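I read one of those desk reset guides in July, the kind where you take every single thing off the table, wipe it down and only put back what "earns its place." The author swore it gave her back 100 minutes a week. I don't know how you'd measure that, and she didn't say. There were 3,684 comments under it, and every one I read was from somebody who had finished the day before and felt wonderful. I'd like to hear from those people again in the winter.

Anyway, I tried it. I'm a sucker for a clean table even when I don't believe in the method.

The guide says laptop first, lid closed, dead center, and everything else has to justify itself in relation to that. Fine. The mouse gets a pad, the pad gets a spot, and you aren't supposed to let either of them wander.
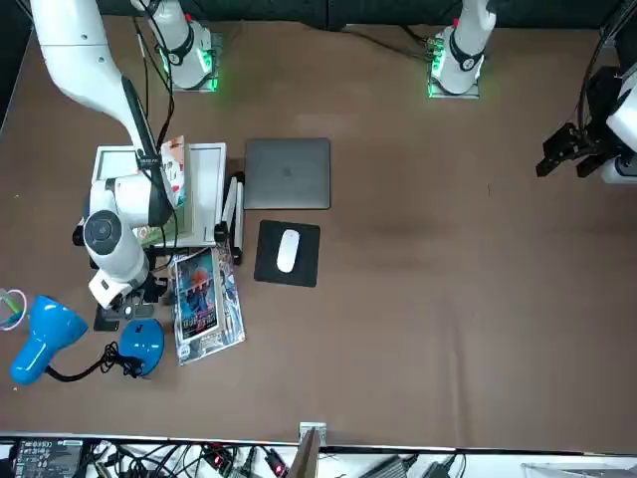

Laptop shut, mouse on its pad. So far so good.

My first complaint is the closed lid. I open that thing 11 times before lunch. A closed laptop looks tidy the way a made bed looks tidy — lovely, until you want to use it. And a mouse pad that lines up with a laptop is nice to look at and does nothing for my wrist.

Second complaint: trays. The guide loves a tray. So does Esela, which will happily sell you a set of 5 that nest inside each other, and so does Fovden, whose version looks identical to me and costs more. The theory is that loose things stop being clutter once there's an edge around them. I'm not convinced. Put a book in a tray and you've got a book, plus a tray to dust.

I'll give it this much, reading material is where my desk always goes wrong. It comes in flat and colorful and it breeds. I put the book in the tray and left the little pile of bright covers next door, and I already knew which of the two would grow.

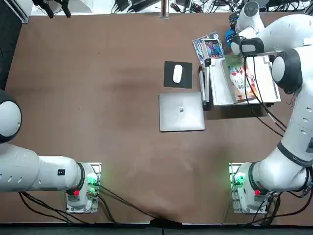 Ganbridge wrote to me after the last post to say that trays only work if you empty them every night, and that a tray you don't empty is just a drawer with no front. I laughed, but I also don't want a nightly chore that exists because I bought a tray.

So I'm keeping the mouse pad where it is and the tray is on probation. The laptop is going to stay open.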